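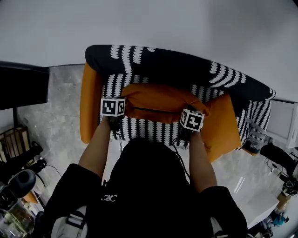
Two marker cubes, one in each hand, over an armchair.

About Sisix

Sisix develops software for teaching programming to children between the ages of seven and thirteen. The company maintains two products, Amska and Mamo, and a set of lesson materials that goes with them. Both products run in a web browser and need no account for the student. A teacher account is required to save class projects on the server.

Background

The first version of Amska was written as a teaching aid for an after-school course in Plumau. The course used a general-purpose text language, and a large share of each session went to missing semicolons and unmatched brackets. Amska started as a small interpreter that accepted a reduced set of commands and reported errors in one plain sentence, with the line number first. The interpreter was later rewritten and given an editor. Sisix was set up as a company to maintain it, and the office is still in Plumau.

Amska

Amska is a text-based language for drawing and simple animation. A program consists of statements executed from top to bottom, with loops, conditions, and user-defined procedures. There are 4 data types: number, text, color, and list. Variables do not have to be declared. Names may contain spaces if they are enclosed in single quotes, a feature requested by teachers who wanted students to write names the way they would say them.

The editor shows the program on the left and the drawing area on the right. Running a program one step at a time highlights the current line and lists the value of each variable. The speed of execution can be set by the student. Programs are stored as plain text files and can be opened in any other editor.

The standard library holds 176 commands. New commands are added once a year, in July, so that lesson materials remain valid through a full school year. Commands are not removed. A command that has been replaced continues to work and produces a note in the message panel – the note can be turned off per class.

Mamo

Mamo is a block-based editor that produces Amska code. It is intended for students who read but do not yet type with ease. Each block corresponds to exactly one statement, and the generated text can be displayed next to the blocks at any time. Changes made in the text are carried back to the blocks when the program is free of syntax errors. Until then the blocks stay as they were and are shown in gray.

Blocks can be moved by mouse, touch, or keyboard. Keyboard control was added in version 2 and covers all functions of the editor, including the trash area and the zoom setting. Block labels are stored in a single translation file for each language. Schools that need a language not on the list can send in a completed file, which is checked for missing entries and then included in the next release.

Lesson materials

The lesson collection contains units of one or two class periods. A unit has a teacher sheet, a student sheet, a starting program, and at least one worked solution. Units are marked by topic and by the commands they use. The teacher sheet lists the errors students make most often in that unit and the message each one produces.

As of April 6, 2022, teachers had registered 2,633 classes on the server. A class registration expires after fourteen months without a login, and its projects are then deleted. An export of all projects in a class can be made from the settings page as a single archive.

Testing

Each release is run against a collection of 2,672 short programs with known output. Most of these are student programs sent in by teachers with names and comments taken out. A release is held back if any program in the collection gives a different drawing than before, unless the change is listed in the release notes. Error messages are tested separately, by comparing the reported line number with the line where the error was placed.

Data

Student projects are stored under a class code and a project name. Sisix does not collect student names, email addresses, or birth dates. Teachers are asked not to use full names as project names. Server logs are kept for thirty days.

Licensing

Amska and Mamo are free for use in schools, libraries, and clubs. Publishers who want to include either product in a paid course need a separate license. The lesson materials may be copied and changed for classroom use – the unit number should stay on the sheet so that corrections can be traced.

Contact

Questions about class accounts and exports go to the support desk through the form on the Help page. Error reports should include the program text, the browser version, and the message shown. Translation files and new lesson units are submitted through the Contribute page.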